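Perguntas frequentes -- Recolha e troca de roupa usada Inport

Atualizado em 4 de abril de 2024

O que é o serviço Inport?
É um serviço de recolha de roupa usada em bom estado. O cliente entrega as peças, recebe crédito em pontos e pode usá-lo na compra de outras peças em segunda mão. O crédito não é convertível em dinheiro.

Quem pode participar?
Qualquer pessoa maior de 18 anos com morada em Portugal continental. Para os Açores e a Madeira só está disponível a entrega em loja parceira.

Que peças são aceites?
Camisolas, t-shirts, camisas, calças, saias, vestidos, casacos e roupa de criança a partir dos 3 anos. As peças têm de vir lavadas e sem buracos. Botões em falta são tolerados se o botão suplente vier preso à etiqueta interior.

E o que não é aceite?
Roupa interior, meias, fatos de banho, fardas com logótipo de empresa, almofadas e edredões. O calçado deixou de ser aceite em setembro e não temos data para o retomar.

Como faço a entrega?
Há duas formas. A primeira é pedir um saco Hitix na área de cliente, enchê-lo e deixá-lo num ponto de recolha. A segunda é levar as peças diretamente a uma loja Symonenko, dentro do horário de atendimento. Nas lojas não é preciso usar o nosso saco, mas as peças devem ir num saco fechado com o número de cliente escrito por fora.

Quanto custa o saco?
O primeiro é gratuito. Os seguintes custam 3 euros, descontados do crédito quando este existe.

Posso pôr no saco peças de várias pessoas?
Pode, mas o crédito vai todo para a mesma conta. Não fazemos divisão posterior.

Quanto tempo demora a avaliação?
Normalmente duas semanas após a chegada ao armazém. No início do outono o prazo pode chegar às quatro semanas -- é a altura em que recebemos mais sacos. O estado da entrega aparece na área de cliente, em "As minhas entregas".

Como é calculado o crédito?
Cada peça aceite é classificada por tipo, marca e estado. O valor máximo por saco é de 300 pontos. Um casaco de inverno vale sempre mais do que uma t-shirt da mesma marca. A tabela completa é enviada por e-mail com a confirmação do registo.

Durante quanto tempo é válido o crédito?
181 dias a contar da data em que entra na conta. Passado esse prazo os pontos são anulados, mesmo que haja uma encomenda no carrinho por concluir.

Como devo preparar as peças?
Feche os fechos, esvazie os bolsos e dobre cada peça separadamente. Não use cabides nem alfinetes. Para dobrar, estenda primeiro a peça numa superfície lisa.
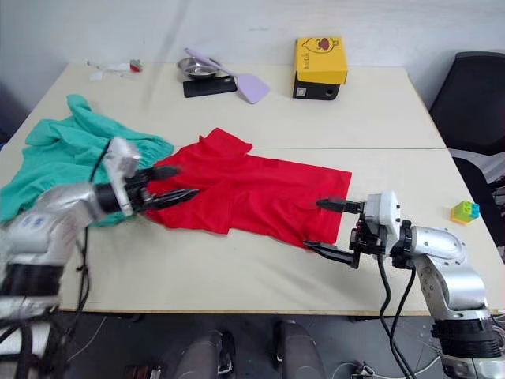
Peça vermelha estendida sobre a mesa.

O que acontece às peças recusadas?
Seguem para reciclagem têxtil através da Aditer. Se preferir recebê-las de volta, assinale essa opção antes de enviar o saco -- depois da avaliação já não é possível. Os portes de devolução ficam a cargo do cliente.

Não concordo com a avaliação. O que posso fazer?
Tem 14 dias para pedir uma segunda avaliação, através do formulário na área de cliente. Indique o número do saco e a peça em causa. O pedido é analisado por Uchenna Aliyu, responsável pela classificação, e a resposta é dada por escrito. A segunda avaliação é definitiva.

Enviei uma peça por engano. Consigo recuperá-la?
Só se o saco ainda não tiver sido aberto. Contacte-nos por telefone e tenha à mão o número do saco.

Como cancelo a conta?
Em "Dados pessoais", opção "Encerrar conta". O crédito que restar perde-se no momento do encerramento.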